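Rundari, thread on where the data set is at. Grab a coffee, I got carried away.

1/ Quick recap for anyone new: I'm teaching an arm to put things into a rack and take them out again, all in simulation for now. No hand-written rules, just me driving it through the task over and over and saving every run.

2/ As of 30/05/2019 I have 895 saved runs. Goal is 3,000. My wrists have opinions about this.

3/ The wrist view is the one I care about most. It's wide and round and bends everything near the edges, and I went back and forth on flattening it out first. Decided to leave it alone – the model can learn the bend like I did. 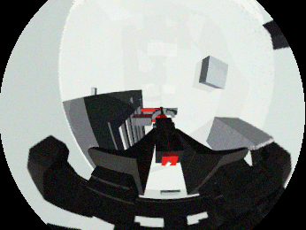
4/ Biggest lesson so far: my early runs were way too neat. Same approach, same angle, every time. I tossed 104 of them and started over with messier starting positions.

5/ I also keep the runs where I fumble and then recover. Those used to go straight in the trash! Now they get their own tag, and I'm up to 116 of them.

6/ Someone asked about lighting. Yes, I shuffle it, and the shine on the table too. Box sizes are next on the list, once I fix the bug where they spawn inside each other (very cursed, will post clips).

7/ First training go starts when I hit the halfway mark. If you've used Hotement for labeling, tell me how it handles long runs, mine choked twice.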